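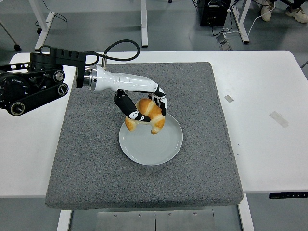

Croissant and plate

Chala free spins trigger, finally!!

reelgoose
Posted 1/6/26
OK I have been chasing the lantern bonus on Chala since July and it landed last night at the casino out by the interstate. Max bet, three lanterns on reels one, three and five, and I yelled loud enough that the lady two seats over grabbed her purse. 12 free spins, retriggered once, and the wild reel stuck on the very last one. Total came to $2,140 on a $9 bet. Biggest thing I've ever pulled off that machine!

Anyone else playing this one? I want to hear how your bonuses have gone.

tiltedcherry
Congrats!! That sticky reel is such a rush. I've only had the bonus twice and both times it paid like a parking meter, but the music when the lanterns light up gets me every time.

plum_and_bar
Nice hit. I'm going to be the grump though, Chala is way too dry in the base game. I put a lot of spins through it and the line hits barely keep you alive. For the same money I'd sit at Jendia all night. Features come quicker and the pick round is more fun.

reelgoose
See, I think Jendia is the boring one! The features come quick, sure, but mine are always tiny. I'd take one big lantern bonus over a pile of little picks any day.

plum_and_bar
Then we have different wallets lol

quartersandup
Question for the max bet people: do you have to be on max for the wild reel to stick? The help screen at my place reads like it does, but my brother-in-law swears he had it on minimum.

tiltedcherry
It stuck for me on a small bet. Only the top jackpot is locked to max as far as I know. Check the help screen on the exact machine you're on though, I've seen two versions on the same floor.

reelgoose
Ooh, I didn't know that. Mine is the tall cabinet with the curved screen, next to the Plostari bank. If there's an older version I want to try it!

nightowl_spins
Fun thread. Has anybody tried Wevano yet? Same kind of hold feature but with birds, and when the whole top row fills it goes completely bananas. I had a great session on it last week, in for a hundred and left with a bit over double, which for me is a party.

plum_and_bar
Wevano I will agree on. Great game. Sound is too loud.

nightowl_spins
The sound is the best part!!

quartersandup
Saw the version thing for myself tonight. Our Chala help screen says "all bets" under the wild reel and then "max bet" under the jackpot, so tiltedcherry had it right. Got the bonus too, 9 spins in. Paid $31. I'll take it.

reelgoose
9 spins in?? I'm so jealous. Going back Saturday week with the same budget as always and I'll post whatever happens, good or bad.

tiltedcherry
Post the bad ones too please, makes me feel better about mine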